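Holtach abre en Stavorside un servicio de cancelación de antecedentes penales

STAVORSIDE. Holtach, despacho dedicado al asesoramiento jurídico de particulares y familias, se alegra mucho de anunciar la puesta en marcha de Assefa, su nuevo servicio de cancelación de antecedentes penales, que desde agosto atenderá a los vecinos de Stavorside y también a los de Dornham, que tantas veces nos habían pedido algo parecido y a quienes hasta ahora teníamos que remitir a otras oficinas.

Quien ha cumplido su condena, ha pagado lo que debía y lleva años haciendo su vida suele descubrir, en el momento menos oportuno, que la anotación sigue en el registro. Aparece al pedir un certificado para un empleo, al renovar un permiso o al preparar un viaje largamente esperado, y entonces vienen las prisas y las llamadas a ventanillas que no siempre saben dar razón. El año pasado recibimos en el despacho 2.542 consultas, y casi 100 trataban precisamente de este asunto, muchas de ellas de personas que ni siquiera sabían que la cancelación podía solicitarse.

Assefa se ocupa del trámite completo: la petición de los certificados, la comprobación de los plazos, la redacción de la solicitud y, si hiciera falta, el recurso. La primera entrevista es gratuita y dura lo que tenga que durar, con un café si apetece, porque sabemos que contar estas cosas a un desconocido no es plato de gusto y preferimos que cada cual lo haga a su ritmo. 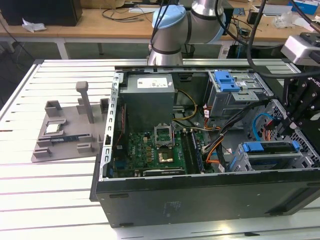
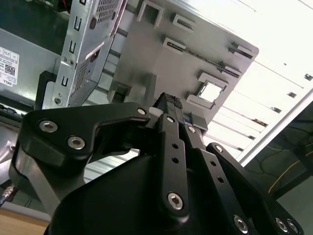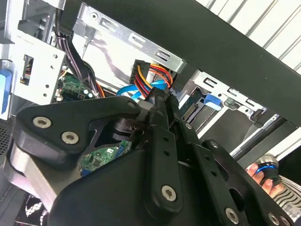
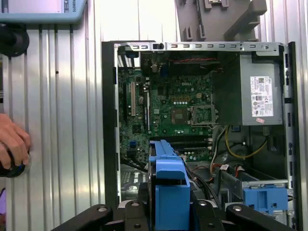
La revisión del expediente es la parte que más tiempo lleva, y a ella queremos dedicarle unas palabras. Para pedir una cancelación hay que acreditar que la pena está extinguida y que la responsabilidad civil quedó satisfecha, y basta con que falte un justificante de pago de hace años para que la solicitud vuelva sin resolver. Un expediente así recuerda a la placa verde de Dell de la última imagen, con su logotipo y sus ranuras de expansión a la vista y el zócalo del procesador vacío: parece que está casi todo, y falta la pieza principal. Por eso nuestro equipo lee los papeles de principio a fin antes de presentar nada, y entrega al cliente una lista sencilla de lo que hay que conseguir y dónde pedirlo.

El servicio tiene un precio cerrado de 143 euros, que puede abonarse en dos plazos y que incluye las copias y los envíos. Si tras la primera entrevista vemos que aún no ha transcurrido el plazo legal, lo diremos con toda claridad, no cobraremos nada y anotaremos la fecha para avisar cuando llegue el momento.

Las entrevistas se celebran en la oficina de Holtach en Stavorside, de nueve de la mañana a siete de la tarde, con cita previa. Conviene traer el documento de identidad y cualquier papel del juzgado que se conserve, aunque esté arrugado o parezca que no sirve.

Noticias relacionadas
- Holtach amplía su horario de atención en Stavorside
- Qué hacer cuando se extravía una sentencia
- Charla abierta en Dornham sobre herencias y testamentos

Comentarios

Vecina de Dornham: Qué buena noticia, de verdad. ¿Habrá que ir siempre a Stavorside o se podrá hacer algo por teléfono? El autobús nos viene fatal por las tardes.

Holtach: ¡Gracias por escribirnos! La primera entrevista es en la oficina, pero los papeles que falten se pueden mandar después por correo.

Lector anónimo: ¿También lleváis antecedentes policiales o solo los penales? Me dijeron que van por separado y no me aclaro.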